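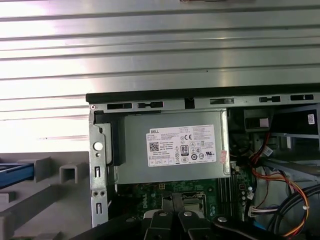 How to Dye Cotton Napkins with Onion Skins

Onion skins give a strong color on plain cotton, and you don't need anything from a craft store except alum. Yellow skins give gold to rusty orange. Red skins are less predictable and can come out tan, olive or a dull brown.

I made a set of napkins this way in July and they have been through the wash plenty of times. The gold has faded a little at the folds.

What You Need

Dry outer skins from 15 yellow onions
5 white cotton napkins, 100% cotton
Powdered alum
A large stainless steel pot that you won't use for food again
A strainer
Tongs or a long spoon
Mild dish soap
Rubber gloves

Save the skins in a paper bag until you have enough. A plastic bag traps moisture and they can get moldy. I asked at the produce counter at Khan Market and they let me take the loose skins from the bottom of the onion bin.

Step 1: Wash the Napkins

Wash the napkins in hot water with a little dish soap, even if they are new. New cotton often has a finish on it that keeps the dye out. Skip the fabric softener. Leave them damp.

Step 2: Soak in Alum

Weigh the napkins dry before you wash them, or use the weight on the package. You want alum equal to 15 percent of that weight. Dissolve it in a cup of hot water, stir until it's clear, then pour it into a pot of warm water deep enough to cover the cloth. Add the napkins, hold the pot at a low simmer for an hour, and let it cool overnight.

Wear gloves and keep the window open while the pot is on the stove.
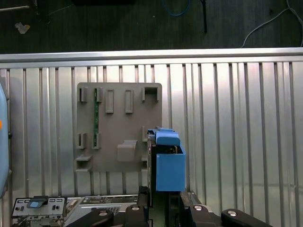
Step 3: Make the Dye

Put the skins in the pot and cover them with water. Bring it to a boil, turn it down and simmer for an hour. The water should be dark orange. Strain out the skins and press them with the back of the spoon. They can go in the compost.

If you want a deeper color, leave the skins in the water overnight before straining.

Step 4: Dye the Napkins

Squeeze the alum water out of the napkins and lower them into the dye one at a time. They need room to move. Crowded cloth comes out blotchy. Simmer for 45 minutes and turn them every few minutes with the tongs.

Wet cloth looks darker than it will when dry, so take them out one shade past what you want. You can also turn off the heat and leave them in until the pot is cool.

Step 5: Rinse and Dry

Rinse in cool water until it runs clear, then wash with a drop of dish soap. Hang them in the shade. Direct sun will fade them before you get to use them.

Iron while they are still slightly damp.

Notes

Linen works the same way. Polyester blends will barely take the color.

Tharindu Bhattacharjee asked if an aluminum pot is okay. It is, but the color may shift a bit. An iron pot will turn everything dark green or brown.

Leftover dye keeps for a week in the refrigerator in a labeled jar. A second batch will be paler.

Updated December 2021 with the amount of alum.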